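3. Where the key lives: storage habits in shared buildings

The literature on lost property is large and mostly concerned with umbrellas. Keys have received less attention, perhaps for the reason that a person who has lost a key is rarely in the mood to fill out a questionnaire. In the Sollthorpe survey we mailed 613 questionnaires to people who held at least one key to a building they did not own, and 500 came back. One was returned with a key taped to it. We have not been able to find out what it opens.

Respondents were asked where they put a shared key when they were finished with it. We sorted the answers into 4 classes: hung (on a hook, nail, or peg), laid (in a bowl, drawer, or tray), carried (pocket or bag), and entrusted (given to another person, who then became the subject of the remaining answers). A fifth class, "it knows where it is," was proposed by one respondent and declined by the authors.

Hanging was the method most people said they used, and laying was the method we most often found when we visited. This gap between what is said and what is done will surprise no one who has shared a kitchen. What did surprise us was how strongly the tag mattered. Keys with a tag stayed in the hung class from one visit to the next. Bare keys drifted into drawers, where they joined batteries, foreign coins, and other bare keys.
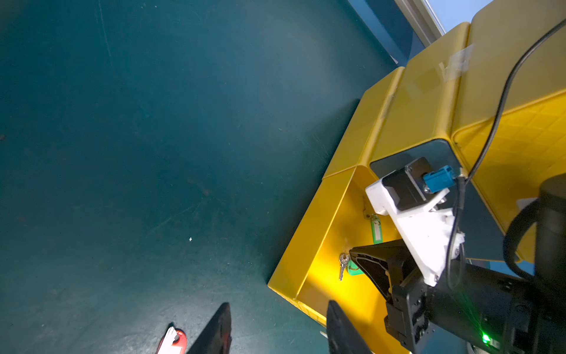 SOLLTHORPE, January
Figure 3. Tagged keys hung inside a yellow shelving unit. The tags are green; the upper one has a white label insert.

3.1 The tag as a promise

A tag does two jobs. It tells the reader which door is meant, and it makes the key too awkward to slip into a shirt pocket and forget. Bindetti's early work on hotel fobs treated the second job as the important one and recommended a fob so heavy that guests would beg to give it back. Vũ took the other side and argued that a well-written label does more than any amount of brass. Our own data lean toward Vũ, with the warning that very few labels in our sample were well written.

We copied out the wording of every label we were allowed to handle. The most common word was "spare." In one building, 7 keys were labeled "spare" and there was no key they were spare to. Next came "front," which in buildings with two street entrances is an opinion. "Old" was popular as well, and always meant the key in current use. A smaller group carried only a person's first name, and in several of these cases the person had moved away and taken the right key along.

Color was used widely and explained rarely. Where a scheme existed, it was generally held in the memory of whoever had bought the tags, and the scheme had usually been decided by what the store had left. We asked one tenants' group what green stood for and got three answers before the kettle boiled. All three were given with complete confidence.

3.2 Height, reach, and the matter of children

Placement followed reach. Adults hung keys at about the level of their own eyes, which works nicely until the next adult is a different size. In buildings used by children the hooks moved up, sometimes beyond the reach of the shorter members of staff, who kept a stool for the purpose. The stool was then kept in a locked closet. We saw this arrangement twice.

Rooms fitted out with small users in mind raised a further point. Bright walls and bright furniture make a bright tag harder to pick out at a glance, and a search that should take a moment can take up a fair part of Wednesday. Brarura's guide to shared rooms, otherwise sound, suggests painting the hook the same color as the tag. We tried it in our own office. The hooks looked very handsome and we could no longer see the keys.

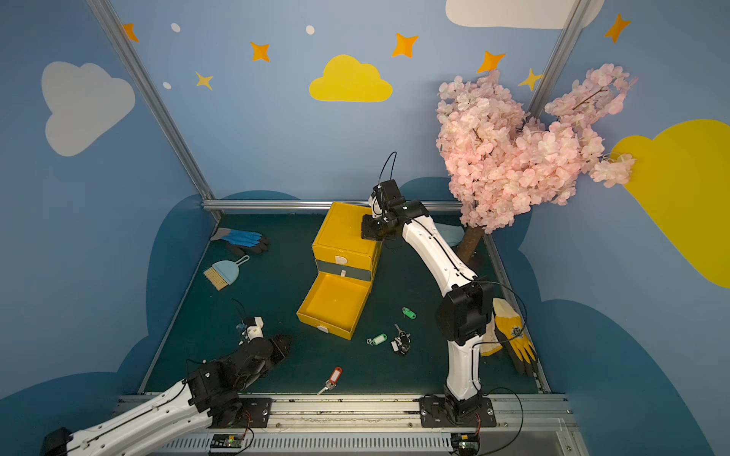
Daniyal Gilani

3.3 Limits of the present section

The sample is made up of people willing to return a form, and such people may also be more willing to return a key. We made no attempt to reach the 113 who did not answer, beyond a second letter that did not go well. Visits were arranged ahead of time, and in at least one hallway the paint around the hooks was still tacky when we arrived. Combination locks were left out altogether. Their users kept telling us the numbers.

Digital entry systems are taken up in Section 4, along with the drawer in which their backup keys are kept.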